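Wire and spool tidying: frequently asked questions

Do I have to sort my wire at all?
No. You can go on keeping it in one drawer, where it will breed. This page is for people who have opened that drawer recently.

Where should I start?
Clear a table and put out two open boxes, side by side, toward the back. Everything loose goes in a box or on a spool. There is no third pile. The third pile is how you got here.

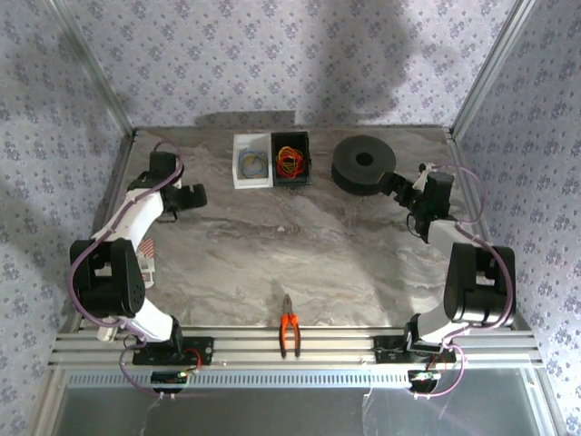 If you're tempted to buy a set of 35 matching tubs with lids, wait until January and see if you still want them. Lids hide things, and hidden wire gets bought again.

One color per box?
Ideally. Blue and yellow can share if you must, but put the yellow underneath only if you never need it.
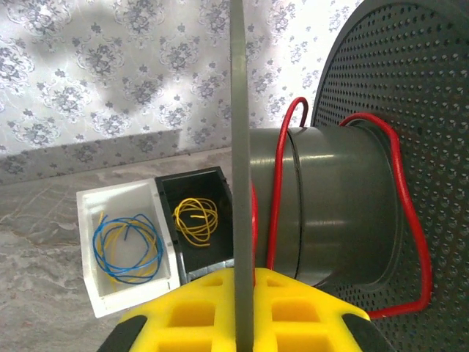 Erhan Taşdemir
Workshop storage editor, Pasance

Why won't my wire stay on the spool?
Loose turns. A loop that stands up off the hub will find its way over the flange sooner or later. Pull it snug as you wind and tape down the end.

Is a perforated flange better than a solid one?
For me, yes – you can tuck the tail through a hole, if the wire is thin enough.

How short is too short to keep?
I throw out anything under 7 inches. My rule used to be 2, and I had a jar to show for it.

Can I mail you my tangles?
Please don't. The Troltach swap shelf takes leftovers, provided they're coiled.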